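Preguntas frecuentes sobre nuestras cajas de madera barnizada

Hola y bienvenidos. Soy Þórey Egilsson y llevo el pequeño taller Egilsson, en Gustholm, donde hacemos, reparamos y volvemos a barnizar cajas de madera. Cada septiembre nos llegan muchos correos con las mismas dudas, así que he ido juntando aquí las respuestas, sin demasiado orden, tal como las contaría en el mostrador con un café delante. Si la vuestra no aparece, escribidme con toda confianza.

¿Por qué mi caja no es del mismo color que la de la web?
La madera tiene sus cosas, y el tinte que usamos para el acabado Tundale, ese marrón rojizo que tanto nos pedís, se agarra más en unas vetas que en otras. Dos cajas teñidas la misma mañana pueden salir una más anaranjada y la otra más oscura. Además influye muchísimo dónde la pongáis: junto a una pared de un gris malva o topo el rojo se nota más cálido, y contra una pared blanca parece casi otro color. Mi consejo es que la dejéis un par de días en su sitio antes de decidir si os gusta o no.

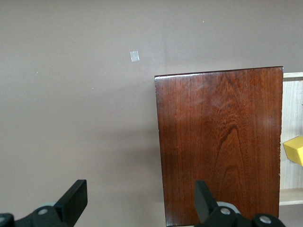 También recibimos preguntas sobre el brillo, y es que el barniz recoge la luz sobre todo en los cantos, que dejamos un poquito redondeados para que no hagan daño en la mano. Quien prefiera menos reflejo puede pedirnos el acabado Liltberg, que es satinado y cuesta lo mismo.

Mi caja tiene unas curvas oscuras en forma de arco. ¿Es una mancha?
¡No, no, es una suerte! Los carpinteros lo llamamos veta en catedral, porque las líneas van subiendo unas dentro de otras como los arcos de una iglesia. Depende de cómo se cortó la tabla y no se puede encargar a medida, aunque si os hace ilusión decídnoslo al hacer el pedido y miramos en el montón, que a veces hay alguna tabla guardada esperando a su dueño.

¿Cómo la limpio?
Con un paño de algodón suave, apenas humedecido, siguiendo la dirección de la veta, y luego otro seco. Nada de alcohol, nada de limpiacristales y, por favor, nada de estropajo – he visto cosas muy tristes. Para el polvo de cada semana basta con el paño seco. Las ceras en espray tampoco nos gustan, porque dejan una película que luego cuesta horrores quitar si algún día hay que rebarnizar.

¿Dónde la apoyo mientras la limpio o la reviso?
Sobre una mesa despejada y cubierta con papel marrón liso, del de embalar, sin arrugas ni granitos debajo. Una miga de pan puede dejar una raya en el barniz si la caja se arrastra, así que levantadla siempre para cambiarla de lado. El papel de periódico lo evitamos, que la tinta a veces se pega.

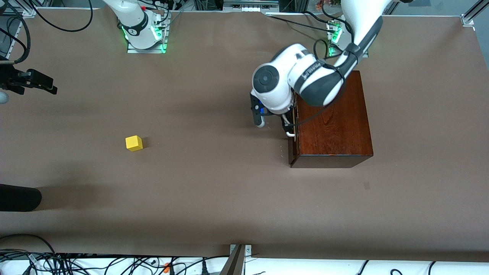 La caja de acabado marrón rojizo brillante, sobre papel marrón liso; a la izquierda, un cubito amarillo.

¿Puedo ponerle cosas encima?
Claro que sí, para eso están los muebles y las cajas, para usarlos. Un libro, una bandeja, una lámpara que no caliente mucho. Lo que os pido es que peguéis unos fieltros debajo de cualquier cosa de cerámica o metal, y que las tazas vayan con posavasos. El barniz aguanta una gota de agua, pero un cerco de té toda la noche ya es otra historia.

¿Cuánto tarda un rebarnizado?
Contad con 31 días desde que la caja entra en el taller. Son 6 manos finas, con lijado entre una y otra, y después la dejamos reposar. Sé que se hace largo (mi propia madre protesta), pero cuando hemos corrido nos hemos arrepentido.

Se me ha hecho un arañazo. ¿Tiene arreglo?
Casi siempre. Si pasáis la uña y no se engancha, lo más probable es que esté solo en el barniz y con un pulido suave desaparezca. Si se engancha, mandadnos dos fotos con luz de lado, una de cerca y otra de la caja entera, y os diremos si compensa traerla o si se puede retocar en casa con la cera del color Tundale.

¿Cómo la embalo para enviárosla?
Primero papel, luego una manta fina o cartón ondulado, y por fuera una caja de cartón que deje un par de dedos libres a cada lado. El plástico de burbujas directamente sobre el barniz deja marcas redondas, sobre todo en verano. Escribid vuestro nombre y el número de pedido en un papelito dentro, además de la etiqueta de fuera, que las etiquetas se despegan con una alegría tremenda. Recogemos paquetes en el taller hasta las cinco de la tarde.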